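Navy cloth shedding lint onto quilted daybed cover: troubleshooting log

By Siiri Mägi
November
6 minute read

Ticket 1115. Opened by Hiba Rizk, flat 27, Pirside. Status: open, waiting on second wash.

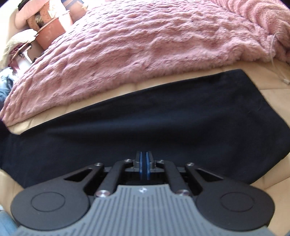 Hiba first wrote to us on a Tuesday, just before lunch, and I'll copy in most of what she said as it saves me paraphrasing badly.

"Hello Siiri, I hope this is the right address for linen problems. I have the beige quilted cover on the daybed and every time I fold the navy cloth on it I end up with dark fluff all through the stitching. I've brushed it, I've used the sticky roller until the roll ran out, and the next day it's back again. The pink fluffy blanket lives on the same daybed and I'm starting to wonder if I've been blaming the wrong one. My mother is coming to stay at the end of the month and she will notice, believe me. Many thanks, Hiba."

It is the right address, and what a nice message to get in the middle of a morning of missing pillowcases. I rang her back the same afternoon and we had a good long chat about it (and about her mother, who sounds wonderful and slightly terrifying).

What we established on the phone:

The cloth is cotton, bought new from Cesitz in the spring, and it's been through the machine four or five times. The blanket is older, a present, and the care label was snipped off years ago. The quilted cover is one of ours, from the Ako range, and it doesn't come off the daybed without a fight with the zip. Everything has been going in together on the warm cycle, with softener, and then into the dryer.

Step 1. Find out which one is shedding.

I asked Hiba to give each piece a good shake over the bath, one at a time, and wipe the bath out with a white tissue after each. She did this the same evening and wrote back at quarter past nine. The navy left a little dark lint, less than she'd expected. The blanket left a lot of pale pink fuzz. So the dark bits are coming from the cloth, but I suspect the pink fuzz is giving them something to hang on to, and the two mat together down in the quilting where a roller can't reach.

Step 2. Check for colour as well as fluff.

Dark cottons can rub off a bit of dye, and it's a different job altogether if that's what you've got. I had her dampen a white hanky and press it on a corner of the cloth for a minute. No blue on the hanky, which was a relief to us both! If there had been, I'd have sent her straight to Khalil Nseir, who looks after dye complaints.

Step 3. Clean the cover where it is.

Vacuum with the upholstery brush, going along the stitching first and then across it. Follow with a barely damp rubber glove, dragged in one direction so the fluff rolls up into little sausages you can pick off. Hiba tried the glove without vacuuming first and said it mostly moved things about. With the vacuum it came up much better, apart from a strip along the back edge where the cover tucks in against the wall.

Step 4. Wash separately.

The navy goes in by itself, inside out, cool cycle, no softener. I asked her to line dry it if the weather allowed and to shake it well outdoors first. The blanket has its own gentle cycle and should stay out of the dryer altogether.

Update from Hiba, Friday morning: first wash done. "Filter was absolutely full, I was a bit embarrassed. Cloth looks flatter and feels nicer. Some dark bits on the cover again after I folded it there, but maybe half as many? I've moved the pink blanket to the armchair for now and the daybed looks a bit bare without it."

Note from Nour Sayegh, stores: we've had three other queries on that cover this year, ticket 329 and ticket 506 being the two worth reading. In 506 the fluff was coming from a new bath mat washed in the same load. Nour also reckons the old Awwad covers were easier to keep clean because the quilting was wider, and I'm inclined to agree, though they did wear through at the corners.

Next: second cool wash of the navy on its own, then fold it on the bed for a week and see what turns up on the quilting. If there's still dark lint after that I'll bring over a spare cover so Hiba has something fresh on for the visit, and we'll take hers in for a proper clean. I've put the spare aside under my name, so please don't lend it out.

Siiri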